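Gulteo Laundry and Linen: Frequently Asked Questions
Last updated 8/22/22

Do you take household laundry, or only restaurants?
Both. The restaurants pay the rent, but we like the households better. There is a 12 pound minimum for households. If you come in with 11 pounds we will charge you for 12, and you are welcome to throw in the shirt you're wearing.

Where do I drop off?
The front counter on Yaman Street, or the night hatch on the side. The hatch takes one bag at a time. People have tried two. Please write your name on the outside of the bag, because "the blue one" describes most of what we own by Friday standards of blue, and by any other standard too.

How long does it take?
Two working days for wash and fold, four for anything pressed. January is slower. Every hotel in town sends us its blankets that month, and you would think they might talk to each other first.

Can you get red wine out of a tablecloth?
Often. Tell us what it is and what you have already put on it. Salt is fine. White wine is a waste of white wine. If you used bleach, then a hot iron, then bleach again, we will still try, but please don't stand at the counter while we look at it.

What about candle wax?
Leave it alone. Don't pick at it with a butter knife.

My whites have gone gray. Is it my machine?
It's usually too much soap. The cap on the bottle has lines in it, and the lowest one is plenty for an ordinary load. Run an empty hot cycle, then wash the sheets again with no soap at all. If you see suds, that was last month's detergent saying goodbye.

Do you use fabric softener?
Not on towels, ever. It coats the loops and they stop drinking. On sheets we'll use it if you ask, and we'll be polite about it.

Do you fold fitted sheets?
Yes. They come back as a rectangle. What happens to them in your closet is your own affair.

Can I ask for no scent?
Yes, tick the box on the ticket. The standard detergent is the Cunura plain, which smells faintly of soap. The lavender one is still on the list for the customers who would leave us if we dropped it.

What does it cost?
Wash and fold is by the pound, and the current rate is on the board by the door. Pressing is by the piece. A tablecloth over 12 feet counts as two pieces, and so does anything with a ruffle all the way around.

I lost my ticket.
Bring some ID and be ready to describe your laundry out loud in front of other customers. Most tickets turn up after that.

How long will you hold my order?
We hold it for 20 days free of charge. After that it moves to the back shelf and there's a small storage fee. The record is 357 days, held by a set of curtains from Gerkness. They were collected without a word of explanation, and we didn't ask.

Do you mend things?
Hems, buttons and small tears in plain cotton or linen. No zippers. We did zippers for one winter and would rather not discuss it. 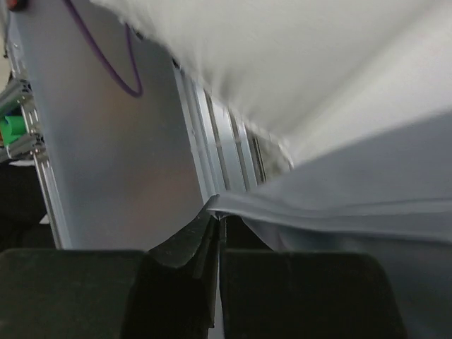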